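Sección 4. Discusión: lo que miden y lo que no miden las encuestas de limpieza en comedores colectivos

Marzo
Por el equipo de redacción del estudio

4.1. El problema de la superficie «visualmente limpia»

La mayor parte de los protocolos de higiene que revisamos para este trabajo descansa en una categoría que, a nuestro juicio, no soporta el peso que se le pone encima: la de superficie visualmente limpia. El manual interno de Gistier la usa en la primera página y no la define. El de Daller la define por la ausencia de residuos «apreciables», con lo cual devuelve la pregunta a quien mira. En los dos casos la casilla se marca al final del turno de comidas, con la luz de la zona de lavado y por la misma persona que acaba de vaciar el túnel. Que los porcentajes de conformidad salgan altos no debería sorprender a nadie.

La encuesta de base reunió 584 registros de inspección procedentes de 8 comedores. Conviene recordar que un registro es un papel firmado. Cuando comparamos las hojas con las lecturas de bioluminiscencia tomadas el mismo día, la relación entre ambas resultó débil, y en dos de los centros no encontramos ninguna que mereciera ese nombre. Los autores del protocolo de Daller atribuyen discrepancias parecidas a la falta de formación del personal. Es una explicación cómoda y puede que en parte cierta, pero su informe no aporta datos que permitan separarla de otras: el desgaste del material, la dureza del agua o la prisa.

4.2. El umbral

Casi todos los centros trabajan con un umbral único para decidir si una pieza pasa o se relava. En Goel, el programa de control que emplean tres de los comedores, ese umbral viene fijado en 700 unidades relativas de luz; en los restantes se aplica el de 1.000, heredado de un contrato anterior. No hemos conseguido averiguar de dónde procede ninguna de las dos cifras. La documentación del programa remite a una nota técnica, y la nota técnica remite a la documentación. Mientras tanto, una misma bandeja puede ser apta en un edificio y no apta en el de enfrente, y ambas decisiones se archivan como si fueran comparables.

Se nos ha objetado que cualquier umbral es arbitrario y que lo importante es la tendencia. Aceptaríamos el argumento si las tendencias se calcularan siempre sobre los mismos puntos de muestreo. No es el caso. En las hojas de Wundura el hisopo se pasa por el centro de la base, la parte más fácil de frotar, y los bordes curvados y las esquinas quedan a criterio del operario. Una serie construida así puede mejorar durante meses sin que mejore nada en la cocina. En nuestro muestreo, los valores altos se concentraron en los cantos y en la curva donde la pared baja hacia el fondo, es decir, donde casi nadie pasa el hisopo.
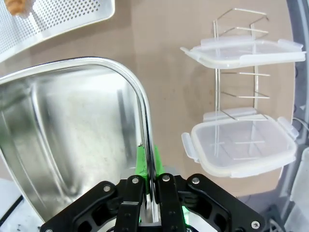
Figura 4. Bandeja de acero inoxidable con reborde redondeado. En la superficie interior se aprecian marcas difusas y reflejos.

Tampoco nos convence la recomendación, frecuente en la literatura comercial, de sustituir el recipiente antiguo por otro nuevo en cuanto las lecturas empeoran. Los estudios que la sostienen comparan piezas recién compradas con piezas retiradas del servicio, y las retiradas lo fueron precisamente por dar problemas. El sesgo de selección es tan evidente que extraña verlo sin comentar. Una comparación razonable exigiría seguir el mismo lote desde su entrada en cocina y registrar cada ciclo de lavado, cosa que ninguno de los trabajos consultados hace. El nuestro tampoco lo hace, y por eso nos abstenemos de estimar una vida útil.

4.3. Limitaciones

Las lecturas se tomaron un solo miércoles en cada centro, siempre después del servicio de mediodía. Un menú con más grasa habría dado, presumiblemente, otros valores. La bioluminiscencia detecta materia orgánica y no identifica microorganismos, de modo que una lectura elevada no equivale a un riesgo sanitario, por mucho que algunos folletos lo den a entender. Los centros aceptaron participar de forma voluntaria y conocían la fecha de la visita, lo que probablemente favoreció los resultados.

Con estas reservas, mantenemos que los porcentajes de conformidad publicados hasta ahora no deberían utilizarse para adjudicar contratos de lavado. Si se quiere conservar la inspección visual, habría que separarla de la persona que lava y fijar por escrito los puntos que se examinan, cantos incluidos. El efecto de ese cambio sobre las lecturas está por medir, y no disponemos de datos para anticiparlo.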